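## Clomex Hand-Held Collection Gripper

The Clomex is a two-finger gripper for recording manipulation examples without a robot arm. An operator holds it and performs the task directly, and the camera on the tool records each grasp from the gripper's own viewpoint. Recordings are used as training examples for a grasping policy.

Fingers are matched left and right on pivoting linkages, with a blue pad on each inner face. Pads are a wear part and are sold in sets of 4.

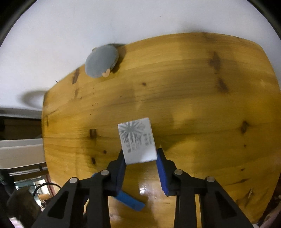
Boxes and other rigid items should be gripped on the narrow faces where possible. Close the jaws until the item stops shifting, then lift. Start and end each example with the jaws open — the Hetdale import tool uses the open position to split a session into episodes.

### Two-unit recording

Two grippers can be recorded together on one table. Both streams share a clock and are stored as a single episode. The default episode limit is 60 seconds.

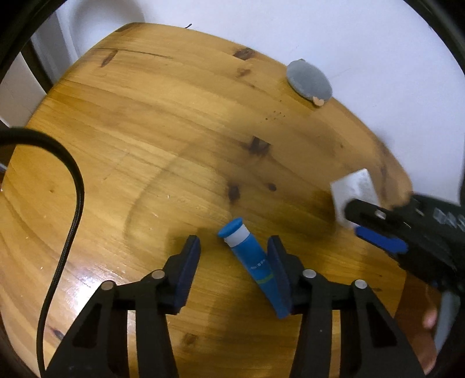
*Blue tube in one gripper, white block in the second.*

### Object sets

Mixed sets give better coverage than repeated passes over one shape. Combine soft toys, packages, tins and small boxes, and change the order between sessions. The reference set, Bangash, holds 546 episodes in 11 task groups.
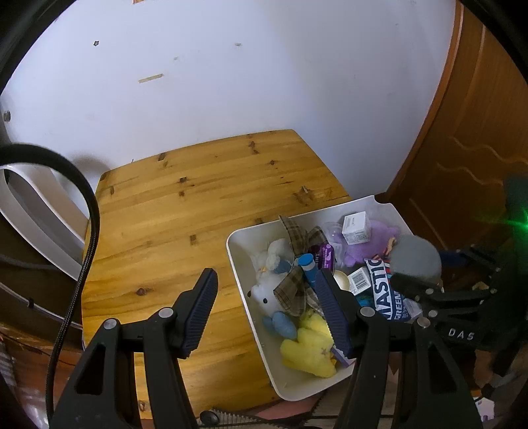 **Text: Wajid Minhas. Technical review: Damilola Ajayi, Brorkico.**

Picking from a bin is the harder case. Fingertips are often hidden by neighboring items, and soft items deform before they lift. Keep failed grasps in the recording and tag them at import — do not trim them by hand.

Replacement pads and cables are ordered separately from Brorkico.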